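2021-06-19, bench notebook, Clirkgate shop

Maple board, day 6 of the flatness argument.

Nathalie Vermeulen left a note on the bench saying the board is "done" and can go out to the Lirnard people with the block set. I don't think it's done. I'm writing down what I checked so that we can argue about the same things when she's back.

The glue-up first. Both seams feel fine under a fingernail, the upper one better than the middle one. With a straightedge across the grain I get light under it near the middle seam, not much, and only when the lamp is low on the far side. Along the grain I get nothing. Nathalie says that's the lamp. Maybe. I tried the straightedge flipped end for end and the light stayed where it was, so it isn't the straightedge, at least. I did not try a second straightedge, which I should have, and the good one is over at Drultness until August.

Then the finish. The can (Lobo, the satin wipe-on) promises a "hard, level, even surface in one evening." I've had three of these one-evening products through the shop and have yet to see the evening. It went on all right over the straight grain. Over the figured part it looks patchy to me, but figured maple always looks patchy to me, so I wouldn't hang anything on that. Rubbed it with a gray pad, wiped it, looked again, same thing. I'd like to see it in daylight by the big door before anybody calls it a finish problem.

Put the board back on the blue pegboard with the bolts up against the front edge and set the blocks out on it. Wanted to know two things: does it creep, and do the blocks sit without rocking. 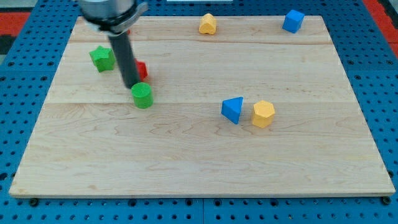 Maple board on the pegboard, bolts at the front edge, blocks out. Figure is strongest in the lower half.

Creep: I pushed on it by hand from the front and it went nowhere, which proves very little, because the bolts are at the front and of course it went nowhere. Pushing from the back would be pushing it straight into the bolts too. The direction I worry about is sideways, and also back away from the bolts. Sideways it moved when I leaned on it. I wouldn't call that held. Nathalie's position is that the weight of the board does the rest. Weighed it on the parcel scale: 691 grams, which seems light to me for a piece that size, so I weighed it again after re-zeroing and got the same number. I still don't trust the parcel scale. Either way I don't see that weight doing much if somebody bumps the bench.

Rocking: most of the blocks sit dead still. One of the blue ones rocks. I moved it to a different part of the board and it rocked there too, so I blame the block. Turned it over and it was quiet. So a high spot on one face, most likely, and a couple of strokes on the sanding plate would find it. The matte texture hides a lot. You can't read a high spot by eye on that surface, only by feel, and I'd want to go over the rest with a fingertip before I believed they were all right. The green cylinder stands up well. I expected trouble there and didn't get any.

End grain on the front edge is still bare. Nathalie's note doesn't mention it. If the faces are sealed and the end isn't, it'll take up moisture from there and the whole flatness business starts over. I've said this before, on the oak one, and we sealed it late and it cupped anyway, so I can't claim sealing is the cure. I would still rather it were sealed.

Measured across the near edge with the calipers in two bites: 283 mm. The drawing says 285. Either somebody took an extra pass on the jointer or the drawing was never checked against the boards we had. Doesn't matter for the blocks. It does matter if Lirnard has already cut a tray to the drawing, and I can't find anything in the folder that says whether they have.

What I'd do next, subject to being told I'm fussing:

Straightedge again, a different one, in daylight
Seal the end grain, both ends, 2 coats
Sand the rocking block, try it both ways up
A stop on each side, even just scrap screwed down through the holes
Ask Lirnard about the tray before anything gets packed

N., if you've already checked the middle seam some other way, write down how. "Looks flat" is not going to persuade me.

Lamp left on the shelf. Parcel scale needs a new battery, or a new scale.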